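How I keep hand-held gripper sessions clean at home
January 6, 2025

Salma Berrada asked me to write down the house rules I use for folding sessions, so here goes. I do laundry tasks mostly, and I've broken every one of these at least once!

Start with the garment. Spread it out on the bed before you hit record, and keep anything you're not folding well out of reach of the grippers. Then hold both grippers low and let the fingers come in from the side.
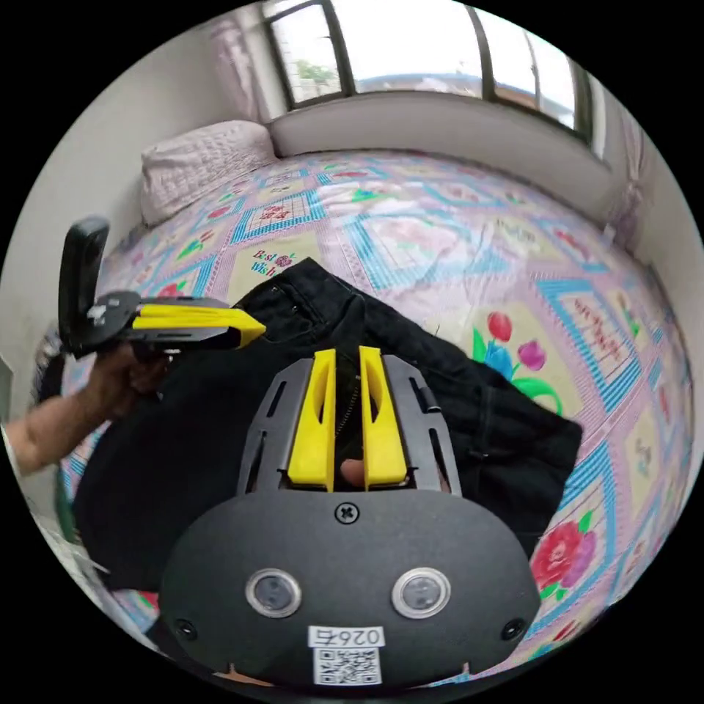 Next comes speed. Go slower than you would with bare hands – a quick tug feels fine to you, but it makes a lousy lesson for a robot arm. I close the fingers, wait a beat, and only then lift. If you drop the cloth, don't sneak a bare hand in to fix it. Pick it up with the grippers and carry on, or scrap the take and mark it as scrapped.

Thick seams are the worst for this (waistbands, ugh), so grab just beside them.

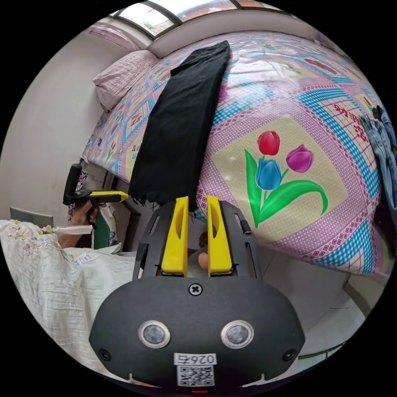
Do both grippers have to stay in view the whole time?
Keep them in view as much as you can. A short gap is okay, but if one hand wanders off for longer than 2 seconds, I redo the take.

Saqib Awan taught me to name files right after each take, and I'm stubborn about it now. Left and right go in the name, spelled out, plus the garment.
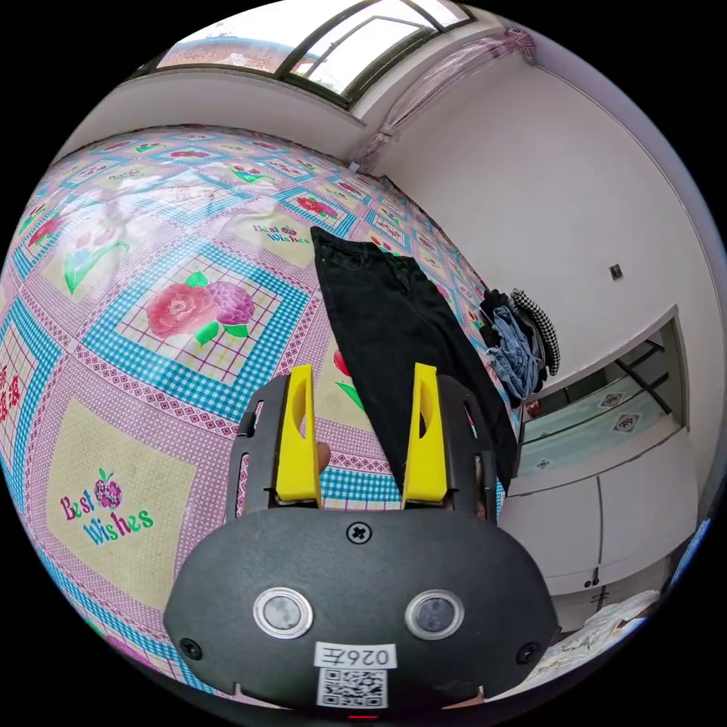 Before you send anything off, watch it back once at normal speed. Check for faces, mail, phone screens and anything else you wouldn't hand to a stranger – the Stutora folder I share holds up to 1000 clips, and fishing one back out is a pain. Charge both grippers when you're done.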